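### 4.2 Two-Handed Grasps on Objects That Taper

Most of the objects in our Jusent set are kind to a pair of hands. Boxes, bins and rolled towels all give the left and right palms something flat, or at least something even, to press against, and the policy described in Section 3 picks those up with very little fuss. We wanted to know what would happen with a shape that narrows toward both ends, where a small mistake in height turns a firm squeeze into a push that sends the object up or down. An American football turned out to be a lovely test for this (and a humbling one, as anyone who sat through our February trials can tell you).

The task is simple to state. The ball starts upright, one tip pointing toward the ceiling, and the two hands have to close on it from the left and the right at the same moment, hold it, and then lift. We ran 300 attempts in all, split evenly among 3 controllers. The first is the plain imitation policy, trained on 2,000 demonstrations from the wider set with no footballs among them. The second is the same policy with the wrist force signal added to its input. The third, which we call Lindsay, keeps the force signal and adds a small correction step that compares the push on the two sides and slides both hands along the long axis of the object until the two readings agree. The full update runs at 300 Hz, well above the rate of the policy itself, so the correction can do its work between one policy step and the next.

We should say a little more about that correction, as it is the heart of this section. When the hands meet the ball at its widest part, the force from each side points almost straight across, and there is hardly any leftover push along the axis. When they meet it too high, the surface leans away from the fingers and a part of the squeeze is turned upward along the ball. Lindsay reads that leftover part, scales it by a gain we chose by hand and then left alone for every trial, and moves both wrists by the same small amount in the direction that would shrink it. There is no model of the ball anywhere in the loop. The controller has never been told what a football is, where its middle lies, or how long it might be, and we were glad to keep it that way so that the method could carry over to other tapered things without more work on our part.

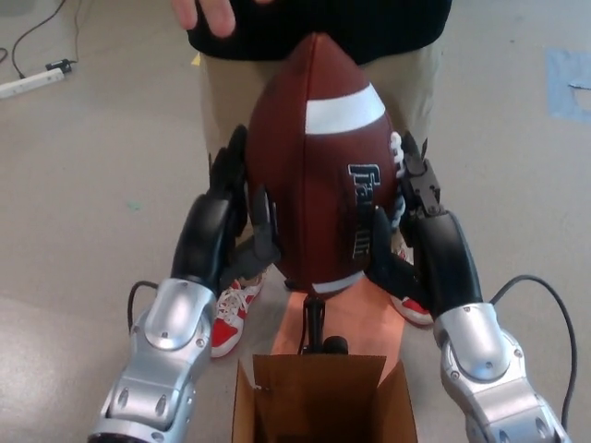
*Stornmont Laboratory for Two-Handed Manipulation, Department of Mechanical Engineering*

**Figure 4.** Both hands in contact with the football on its stand, seen from the robot's head camera. The ball is upright and the fingers press on it from the left and right sides.

The view in Figure 4 is the same one the policy works from, and it shows nicely why we did not want to lean on vision alone. Once the hands have closed, the right gripper hides part of the laces, and the left finger pad sits in front of the lower part of the ball. The white stripe near the top stays in plain sight, but its partner near the bottom tip is only partly visible. A policy that had learned to center its grasp by looking at both ends would be missing a good share of what it needs at just the moment when it needs it most. The force signal doesn't mind being covered up, and so it makes a very good companion to the camera in these last few centimeters.

We also chose not to tidy the background. People stood near the stand during trials, shoes and cords came into view, and the lighting was whatever the room had to offer. Our earlier work in the Skireck cell used a plain gray curtain behind every object, and we came to feel that it made the results look better than they deserved. The three controllers were run in shuffled order, so that any change in the room over the course of a session would fall on all of them alike.

The plain policy did worst, and the way it failed was quite regular: it closed too high, the ball slid down through the fingers as the squeeze built up, and the lift came up empty. Adding the force signal on its own helped less than we had hoped. The policy did learn to ease off when the push grew strong, which saved us some hard knocks against the stand, but easing off is no cure for a grasp in the wrong place, and many of those attempts ended in a slow, gentle slip instead of a quick one. Lindsay held on through the lift far more often than either of the others, and most of its remaining failures came from a twist about the upright axis, which the correction can't sense and was never meant to fix.

One side effect is worth passing along to readers who may want to try this at home in their own labs. With the gain set too high, the two wrists begin to bob up and down together against the leather, never quite settling, and the pebbled surface makes this worse by catching and letting go of the finger pads. Halving the gain cured it for the football. On the smooth plastic bottles of Section 4.3 we could have gone higher, but we kept the lower value throughout, and the bottle results that follow were all gathered with it.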